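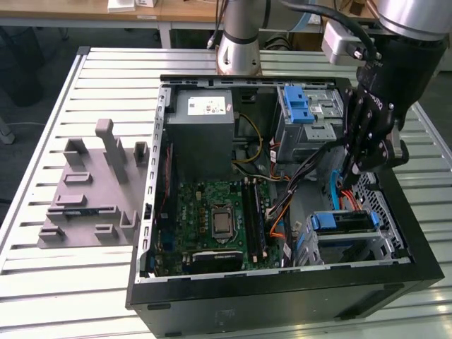
The Robot That Takes Computers Apart (and Puts Them Back Together)

Have you ever wondered what is inside a computer? At the Clunelby after-school robotics club, the members wonder about it a great deal, and this year they decided to teach a robot arm to do some of the looking and lifting for them. The robot is called Urnora, a name the youngest members chose after a very long and very noisy vote.

The project is led by Hidayah Kwok, who has been mending computers since she was at school herself and who is quite happy to answer the same question four times, as long as you really want to know. There are 13 children in the club, and every one of them has had a turn at planning a move.

What is in the box?

The big black box that a desktop computer lives in is called a tower. It usually stands up, but for this job it is much easier to lay it on its side and take off the panel, and then you can look straight down into it, rather like looking into a doll's house with the roof off.

The large green board is the motherboard. You could think of it as a town with lots of tiny roads, and all the messages in the computer travel along them. The silver square near the middle is the processor, or CPU, and it does the computer's thinking. The grey box with the white label is the power supply, which shares out electricity to everybody else through all those coloured wires.

Then there is the hard drive, where things are kept when the computer is switched off: your stories, your photographs, and that game you haven't finished. A drive marked 1 TB has room for a truly enormous number of stories!

Why is it hard for a robot?

If I asked you to slide a drive into a computer, you would look, reach, wiggle it a bit and stop when it felt right. You wouldn't even notice you were doing it. A robot has to be told about every one of those little things, and the cables make it harder still, as they bend and flop about and never lie in quite the same place twice.

The club began by writing the whole job out on paper in small steps. Their first list had 60 steps in it, and Irfan Chong, who is ten, found that they had still forgotten to tell Urnora to let go.

Blue plastic is a helpful thing to look for. Here the drive is held in a blue holder called a caddy, and a caddy gives you something good and firm to hold, so your fingers (or a robot's) can keep away from the delicate parts. 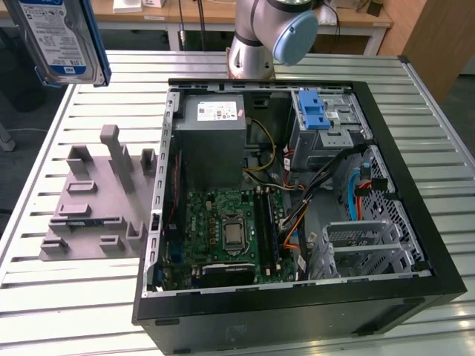
Try it yourself

You don't need a robot for this one. Find a friend, a shoebox and a small book. Your friend is the robot, and must do only what you say, with eyes closed. Now try to get the book into the shoebox using words like "left", "down", "open your hand" and "stop". Swap over when you have finished, and do be kind to your robot.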